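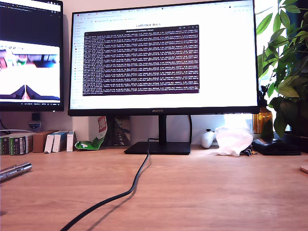 Search this repo... Go

# dirosard-bench-budget

Costs and buying plan for the second arm station at Cindberg. Quick README, will tidy later. Last edit 28/08/2020.

## What's in here

- `budget.csv` - one row per item, price, supplier, ordered y/n
- `wishlist.csv` - same columns, nothing approved yet
- `notes/` - quotes as they came in, not sorted

## Money

Total for the station: 3,000. Committed so far: 1,675. Rest is held until September, please dont spend it on cables.

Prices are before shipping. Pliltlow charges 50 flat per order so batch things up. Buzatu ships free but slow.

## Buy first

- leader + follower arm kit, Buzatu
- spare servos, 4 of them. Gears strip, plan for it
- power supply for each arm, not shared
- table clamps (the kit ones are weak)
- USB hub with its own power

## Already have, don't order

- monitors. Two on the desk is enough - docs and the terminal on one, camera view on the other
- desk
- game controller, fine for a quick jog test

## Can wait

- second camera + mount
- better gripper fingers. Current dark blue ones OK for now
- longer cable, so the thick black one stops running accross the front of the desk
- cable trays, see above

## Columns

`item`, `supplier`, `unit_price`, `qty`, `status`, `comment`. Status is one of: want, quoted, ordered, here. Blank means I forgot.

## Known problems

- servo price in `budget.csv` is from the old quote, new one is higher
- no line for replacement screws or grease. Should be
- qty for clamps wrong in wishlist, right in budget
- desk space not costed. The arms need the bench clear, so boxes along the back wall have to go somewhere - shelf?

## Adding stuff

Add a row, put the quote in `notes/`, push. Anything over 50 ask first. Don't rename columns, the totals script breaks.

## License

Internal to Dirosard for now. Will sort out when the prices are striped from it.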